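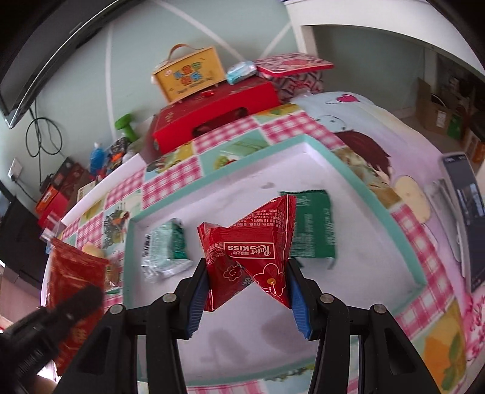 Photo: Laurinda Sampaio

Wrapper weaving is a papercraft in which lolly, chip and gum wrappers are folded into narrow strips and linked in a zigzag to make chains, bookmarks, bracelets, purses and, in the hands of a patient maker, full-sized handbags. It needs no glue, no needle for the basic chain and hardly any money, and it is one of the most satisfying rainy-day crafts going!

Technique

Each wrapper is trimmed to a rectangle twice as long as it is wide. The long edges are folded in to meet at the centre, and the piece is folded in half along its length to give a firm strip with the printed side out. The two ends are then brought to the middle and the strip is closed like a little book. This unit is called a link. One link has two open loops, and the legs of the next link slide through them at a right angle. Repeat, and the zigzag appears almost by magic.

Colour is where the fun starts. Because only a narrow band of the wrapper stays visible, lettering breaks up into flecks and stripes, and a dull-looking packet can turn into a gorgeous link. Many weavers sort by colour before they cut anything.

Joining rows

A bracelet is a single chain closed on itself. Wider pieces are made by sewing closed chains together, one above the other, with waxed thread or fishing line passed through the points of the zigzag. The Pistolberg purse, a popular beginner's pattern, uses 200 links in stacked rings and closes with a short zip. A flat base is woven separately and stitched on last.

Materials

Waxed paper wrappers crease well but wear through at the corners. Foil-lined plastic is tougher and springs open, so it is often folded around a paper core cut from old magazines — a trick that also gives small wrappers enough body to use. Greasy chip packets are washed in warm soapy water and dried flat before folding.

Variations

The Drilis chain is made from links folded at half the usual width, giving a fine, flexible braid suited to earrings and key rings. The Trernetby edge adds a contrasting link at every sixth place, for a lovely dotted border.

Florêncio Esteves wove a curtain of 139 hanging chains for the front window of the Carvalho craft rooms, where it went up in November and quickly became the favourite backdrop for the children's classes.

See also: Paper quilling, Plaiting, Gum wrapper chain

Comments

marg_b
Made the purse with my granddaughter over the holidays and we LOVED it. My fingers are still sore.

Tully
Does the 200 include the base? I ran out halfway round the top ring.

marg_b
No Tully, the base is extra. I used 6 more rows of the skinny ones for mine.

pegandpaper
Baking paper works for the core too if you're out of magazines.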